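November, by Edem Abugri
2 min read

So the Dreltthorpe library is finally staying open late again, and I could not be happier! Starting this month the doors close at 9 p.m. on weeknights, which is great news for those of us who work over at Pemeck and never get out in time to return a book (my fines are a private matter, thanks).

The longer hours passed the town council after 416 people signed the petition that sat by the front desk at Scanlon Market all summer. I signed it between the melons and the checkout. The kids' room gets the extra time too, and the Feller Street entrance will be unlocked in the evening, so you won't have to walk all the way around from the parking lot in the dark.
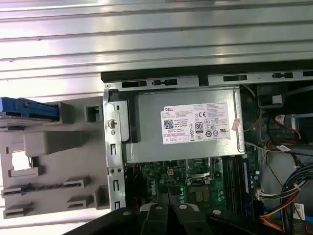 Evenings will have a few new things going on as well. There's a quiet study hour, a knitting table, and a repair night where you can bring in whatever has quit on you at home. I'm hauling in my old desktop for that one. If you've never had the side panel off a computer, it's less scary than you'd think – the power supply is that big silver box, a Dell one in this case, with a label full of small print, and the motherboard and drive cage are right there in the open too. Repair night has 15 spots and you sign up at the desk.

Parking is free after 6 p.m., and the book drop stays open all night like always.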